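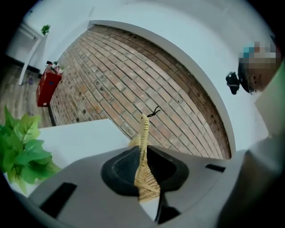

View from the Rondov hand-held gripper, with the toy snake and woven piece at the cup.

Equipment review: Rondov hand-held gripper
Prepared by Tyra Eklund for the Wollumley teaching lab

The Rondov is a gripper carried by a person, with its own wide-angle camera, and is used to record examples of handling tasks for a learning system. Our lab used one unit through July and collected 878 examples with it, most of them with toys and small household goods.

Picture quality is good. The thin stripes on the yellow snake remain clear, as does the small forked tongue, and the weave of the beige piece can be made out at close range. The curved view takes in a large part of the room – brick wall, floor and shelf included – and staff should expect faces to appear. Ours are pixelated before the recordings are shared.

Handling is less even. Yaqin Yao found the grip tiring after 30 minutes, and Tianyou Jiang reported that the trigger sticks if it is released slowly. The export software, Plullance, rejected two full sessions without giving a cause. Both were recovered by hand.

The gray housing takes up much of the lower view, and users who need to see the near edge of a table should test this before buying.

The unit is recommended for supervised lab use. It is not recommended for loan to students until the trigger has been revised.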